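Perception for grasping, session 7 handout
February 2025 (replaces the October version, toss that one)

Topic: clear objects and shiny tables. Why your mask looks fine and the grasp is still wrong.

Recap from last time. Pipeline is segment, estimate pose, score grasps, plan. Each stage trusts the one before it. So if the mask is off, the planner happily gives you a smooth path to nowhere.

Clear plastic
- depth sensors mostly see through it, or return holes
- RGB picks up the rim and the highlights, not much else
- a colored rim helps a lot, but then the network learns "rim" and drops the middle. Check for this!!

Glossy tabletop: ceiling lights show up twice, once up there and once in the table. The reflection moves when the camera moves, a real edge on the table doesn't. Use that. Two views at minimum before you commit to a pose.

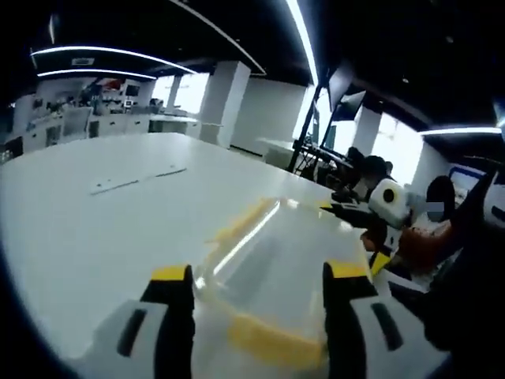

Wide lens stuff. Straight lines bend, worse toward the edges. Undistort before fitting any plane or line, or keep the raw image and use the fisheye model all the way through. Don't mix the two. Last term half the bugs in Vokton were people mixing the two.

Fingers in view: they are always there, same place, so mask them with a fixed template. Re-do the template if anyone remounts the camera. Finger opening comes from the tips, track those seperately.

Config for the exercise (Salehi loader, default file):
max_frames 2000
min_mask_conf 40
rim_dilate 7
seed 23
Leave the seed alone so we can compare runs.

Exercise
1. Run the segmenter on the clear-object set. Save the masks.
2. Turn on highlight rejection, run again. Which masks shrank? Were they supposed to?
3. Feed both into the Udard planner, log rejected grasps.
4. One paragraph on the worst failure. A paragraph, not a page.

Upload to Cilel, logs zipped. No notebooks with the output cleared, I can't grade thsoe.

Next time: closed loop correction, what to do when the pose drifts during the approach. Read the section on visual servoing first, skip the proofs.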